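Kitchen Tools > Knives > Sharpeners > Reviews

Home Reviews Guides Archive Contact

Skamell Two-Stage Knife Sharpener: Review

Last updated: June

The Skamell is a bench-type sharpener with a fixed angle guide, a coarse diamond plate and a fine ceramic plate. It is sold for kitchen knives with a standard double bevel. We used it on a chef's knife, a utility knife and a paring knife, and compared the results with the Rukero pull-through sharpener that many readers already own. 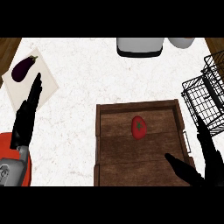 Review by the Kitchen Tools desk | Category: Sharpeners

Setup consists of seating the plate in the base and tightening one thumbscrew. The manual asks for a full turn past contact. At a half turn the plate shifted under side pressure, and the first few strokes on the chef's knife left an uneven bevel near the heel. After the screw was tightened as instructed, the plate stayed in place.

The base weighs 436 grams. On a smooth counter this is not quite enough to hold it still during heavy strokes with the coarse plate. The rubber feet grip well when clean but lose hold once metal dust gets under them. A damp cloth under the base corrects the problem. The Rukero is lighter and has to be held with the free hand at all times, so the Skamell still has the advantage.

The angle guide has three positions, marked on the side of the base. The markings are molded in the same color as the body and are hard to read in poor light. The detents are firm, and the guide did not slip between positions in use. There is a small amount of play in the middle position, which can be felt by pressing on the guide but did not produce a visible change in the bevel.

Cutting performance was checked on food with a firm skin. Eggplant is useful for this. A dull edge slides on the skin and dents the flesh before it enters, while a good edge starts the cut under the weight of the blade. Tomatoes give a similar result but vary more with ripeness.
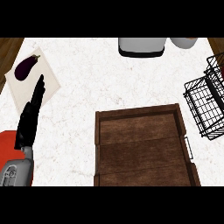 The coarse plate alone gave an edge that entered the skin but dragged slightly on the way through. Following it with the fine plate removed most of the drag. The Rukero edge started the cut well and went dull sooner, and it left a rougher surface on the bevel.

Plate wear was low. After 222 strokes the coarse plate had lost some of its initial bite, as new diamond plates do, and then cut at a steady rate. The ceramic plate loads up with gray residue and should be scrubbed with a mild abrasive cleaner. Skamell supplies an eraser block for this purpose, but it crumbles and is slow.

Two limits should be noted. The guide does not accept blades with a full bolster, and it is not suitable for serrated or single-bevel knives. The storage lid also fits in one direction only and is not marked.

Rating: recommended for standard kitchen knives. Buyers who sharpen only a few times a year can keep the Rukero.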